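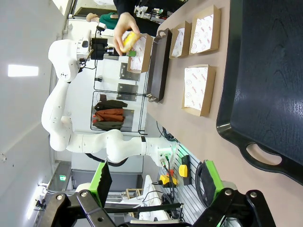

Fig. 1. Wrist camera view with the food boxes and both trays on the table, second arm behind.

So my part of the Tillel project was the boring-sounding question: does it matter how the wrist camera is turned? Ours is mounted sideways, and when I joined in October everybody just rotated the pictures in software before training and moved on. I wanted to know if we could skip that step (it was slowing down our loader and, well, I'm the one who had to fix the loader).

The task was moving paper food boxes onto a tray. I used 887 demonstrations, all driven by hand by me and my lab partner Guðlaug Hauksdóttir, who is way smoother at it than I am. I trained one policy on the sideways pictures as they came and one on the rotated ones, same settings, 6 training runs each with different seeds. Then every run got 100 tries on the real robot, which ate up more evenings than I want to think about!

The two came out so close that I can't call a winner. The seeds differed more from each other than the two setups did. What did make a difference was keeping the fingers in view. I tried cropping them out early on, thinking they were wasted pixels, and the policy started closing next to the box instead of on it. I put them back and the problem mostly went away — I'd like to test that properly, since I only did it with one seed.

A couple of things I'd do differently. I changed the box layout by feel, so I'm sure some spots on the table got way more practice than others. I also should have written down who drove each demo. Guðlaug thinks her grasps come in lower than mine, and with our notes the way they are we can't check.

Next up is running the same comparison on the Vernilthorpe setup, where the camera sits on the other side of the wrist. The loader is faster now, by the way, and I left the rotation off by default.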